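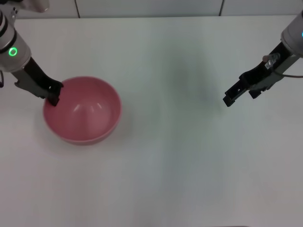
Let Them Drop the Bowl

Brophy's robotics club has two arms, a white table and a pink bowl, and for most of the spring term the great question of the age was whether the bowl could be picked up by its rim. I went to see for myself. I would like to report that I stayed twenty minutes. I stayed until they locked the building.

The school wants the club to enter the Dotgate Cup in June, where teams get 12 minutes to do something that looks good from the bleachers. Last year's winner stacked blocks to music. Parents loved it. I clapped too, and I couldn't tell you one thing those kids learned, except which song to use.

The bowl will never win anything. It is a dull object and the students know it. But they have a notebook with 102 failed grasps written up in it, each with a guess at what went wrong, and some of the guesses are wonderful. "Too confident," says one. Another just says "rim???" and has been underlined twice.

I've sat through 50 school board meetings with less thinking in them.

The entry fee and travel would run the club 1000 dollars — money that could buy spare gripper fingers, which students seem to go through the way I go through umbrellas. Spend it on the fingers. If the board needs a trophy for the case by the front office, the shop on Levura Street will engrave one with whatever you like. I suggest "rim???"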